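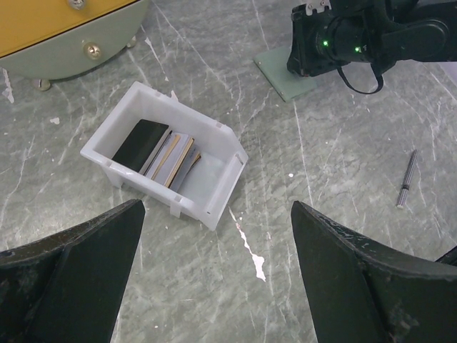
One of our white bins on the gray marbled floor, cards standing at one end and room left at the other.

Part-Time Card and Sample Sorter (two openings), Notirville

Hello, and thank you for stopping by our little corner of the website! We are looking for two people to join us in the back room at Uvent, where we sort, clean, file and pack sample cards for flooring stores, paint shops, framers and a good many people who are simply redoing their hallway and want to see what a color looks like in their own light before they commit to it. If you like putting things back where they belong (and we mean really like it, the way some people like crosswords), please read on.

Uvent has been in Notirville for quite a while now, first on Dow Street above the shoe repair and then, when the stairs got to be too much for everyone, in the ground-floor unit on Hosik Lane. We lend out sample sets by mail. A set goes out in its bin, people keep it a few weeks, and then it comes home again, sometimes in lovely order and sometimes with everything upside down and a grocery list tucked in the middle. We keep the lists. There is a drawer.

What you would be doing

Most of your day would be spent with returned bins. You would open the parcel, check what came back against the packing slip, and stand the cards up on edge in the right order, the thick ones first and the thin ones leaning behind them. Not every bin is meant to be full, so please don't feel you have to spread the cards out to fill it! Some sets are small, and we leave the rest of the space free for add-ons when the customer calls to ask for just one more shade of tan, which they nearly always do.

You would also wipe down cards with a soft cloth, set aside any with split corners or peeling borders, and write up a short note so that replacements can be cut. In between, there is labeling, taping, a bit of shelf tidying, and carrying finished bins over to the packing table. We have 154 sets on the books at the moment and around 122 of them are out at any one time, so there is always something coming through the door, but it very rarely feels like a rush. November is the exception. Everybody seems to want new floors before the holidays, and we do ask that you try not to plan a long vacation that month.

Some of the sorting is done down at floor level, where there is space to lay out several sets side by side. We have kneeling pads and low stools, and there is a proper bench as well for anyone who would sooner work standing up. Tell us what suits your back and knees and we will work around it.

Who we would love to hear from

You don't need any experience in flooring or design, and none of us had it when we started. What helps is a good eye for small differences. Two pale cards can look like twins until you hold them by the window, and it saves everyone a lot of grief if the person filing them enjoys that kind of puzzle. You should be comfortable lifting a packed parcel of up to 25 pounds, able to read small print on a label (glasses are fine, most of us wear them), and happy to do quiet, steady work with the radio on low. We take turns choosing the station.

People coming back to work after a long time away are very welcome, and so are students and retired folks. If you are not sure whether you fit, write to us anyway and we'll talk it over.

Hours and pay

Both positions are part time, mornings or afternoons, four hours a shift and up to five shifts a week. Pay is by the hour and a little above what the stores on Dow Street offer, with a raise after your first three months. Your first two weeks are paid training alongside one of our regular sorters. Parking is free behind the building, and the bus stops across the road. Coffee and tea are on us. Cookies come and go.

How to apply

Please send us a letter or stop in and leave one at the front counter at Uvent, Hosik Lane, Notirville. It doesn't need to be fancy. Tell us a bit about yourself, which shifts you could do, and something you have sorted or organized that you were pleased with, whether that was a stockroom, a button tin or your aunt's recipe cards. A resume is nice to have but not required.

We would like both new people to start in January 2018, and we'll be reading letters as they arrive. Everyone who writes will get a reply, even if it takes us a few days. If you'd like to see the back room before you decide, ring the bell at the counter and one of us will be glad to show you around.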